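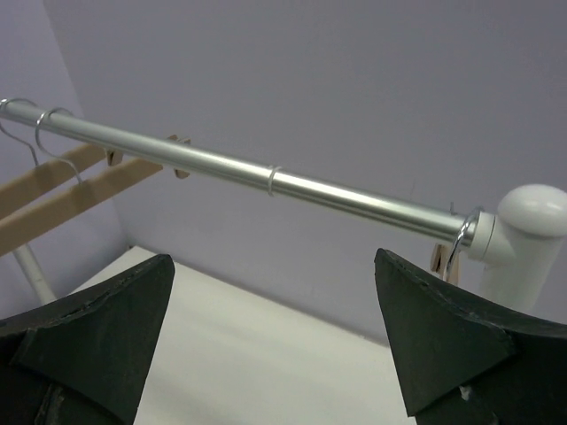 Trois cintres sur une tringle en métal, petit portant à raccords blancs.

Ranger les vêtements d'hiver sans y passer le week-end

20 juin 2022 – par la rédaction de Plorno

Fin juin, les manteaux sont encore dans l'entrée. Chez moi aussi. Voici la méthode, en vitesse.

1. Tout sortir. Vraiment tout, sur le lit. Poches vidées – mouchoirs, tickets, pièces. Un mouchoir oublié dans la machine et c'est fichu.

2. Laver avant de ranger. Les mites adorent les traces de sueur et de nourriture, même invisibles. Laine et cachemire : programme laine, 30 degrés maximum, essorage doux. Pas d'adoucissant. Les doudounes en plume, au sèche-linge à basse température avec deux balles de tennis. Compter environ 42 minutes, puis vérifier à la main. S'il reste des paquets de plumes, on relance.

3. Séchage complet. Une nuit de plus si doute. Le moindre reste d'humidité dans une housse fermée et ça sent le moisi en octobre.

4. Trier : plier ou suspendre ?
– Pulls, gilets, grosses mailles : pliés, toujours. Suspendus, ils s'allongent aux épaules.
– Manteaux, vestes, robes en laine : suspendus, boutonnés, sur un cintre assez large.
– Écharpes et bonnets : roulés dans une boîte.

5. Les housses. En coton ou en intissé, ça respire. Les sacs sous vide c'est bien pour les couettes synthétiques, pas pour la plume ni le cuir. J'utilise les boîtes Foledico, 8 au total, étiquettées sur le petit côté (sinon on ne voit rien une fois empilées).

6. Contre les mites : cèdre ou lavande, à renouveller à mi-saison. Bois de cèdre qui ne sent plus rien – un coup de papier de verre et ça repart. Attention, le cèdre éloigne un peu, il ne tue pas les larves. Pour un pull déjà troué : sac hermétique, congélateur, deux semaines.

7. Où mettre tout ça ? Haut de placard, dessous de lit. Éviter la cave, et les combles en plein été.

Dernier point, noter sur une feuille ce qui est dans quelle boîte et la scotcher dans la porte du placard.

Contact : formulaire en ligne – © 2022 Plorno – Tous droits réservés – Haut de page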